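9 Apr 2025

Okay so I stayed up way too late watching the Stindon show and I have feelings about it. The tag match opened, which I did not expect, and Rodel Tagle worked the first 8 minutes basically by himself while Farías sold his knee on the apron. I love Rodel! He has gotten so much smoother since November, when he was still calling spots loud enough for the third row to hear (I was in the third row, I heard "duck" very clearly).

Then Kasten came out with the belt and talked. And talked. I went and made toast and came back and he was still on the part about his dad's gym. The crowd was around 100 by then and you could pick out single voices, one lady just yelling "wrestle!" over and over, my hero of the night. 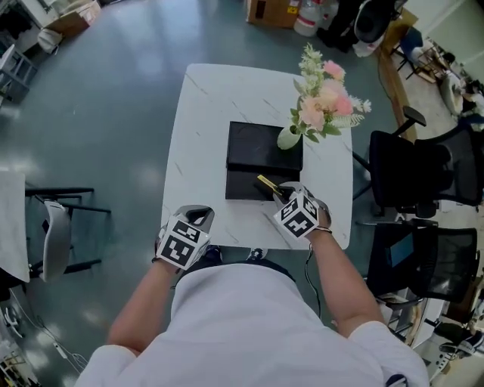
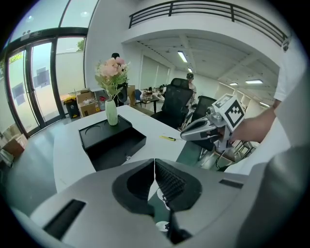

White shirt, small table, a gripper in hand in both of these.

Main event was Zhenhua Jiang against Cemeck, 2 out of 3 falls. I had Zhenhua winning clean and I was so wrong. Cemeck took the first fall with a rollup, got caught in the armbar for the second, and then the ref got bumped and you can guess the rest. Kasten, a chair, boo. I don't hate a screwy finish but they did the same one last month with the same chair!! At least let Zhenhua kick out once.

I texted my brother a whole paragraph and he wrote back "who is Cemeck," so that was that conversation.

Still going to the next one. Seats went up again and I'm thinking balcony this time, my neck hurt for two days after the last show. Need to find my Farías shirt, I think it's in the bag I took to Mom's. Also call the dentist back.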